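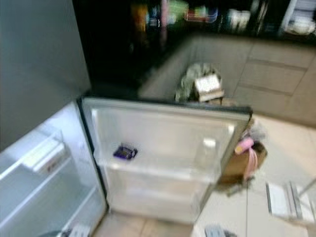 Trondale, September 25, 2022

Tips for getting a fridge ready for the Breneo kitchen robot
By Solveig Holmgren

The Breneo put-away service rents by the month and needs two visits to learn your kitchen. A few things make those visits shorter.

Swing the lower door wide open, until it stands well clear of the shelves. The arm reaches in from the front and stops if the door drifts back.

Keep small packages in the upper door bin, spaced apart. A snack bar at one end and a bottle at the other is fine. Leave the lower bin free for the first week.

Move boxes and bags off the floor before a run. Breneo steers around a carton but is slow about it, and straps or ribbon hanging down can catch a wheel.

Pale containers on a white liner are the hardest to pick. A strip of colored tape helps.

Wipe the gripper pads with a damp cloth, no cleaner. Spare pads come from Beller, 2 to a pack. Ours lasted roughly 400 pickups.

The monthly fee is $213, and you can cancel after December.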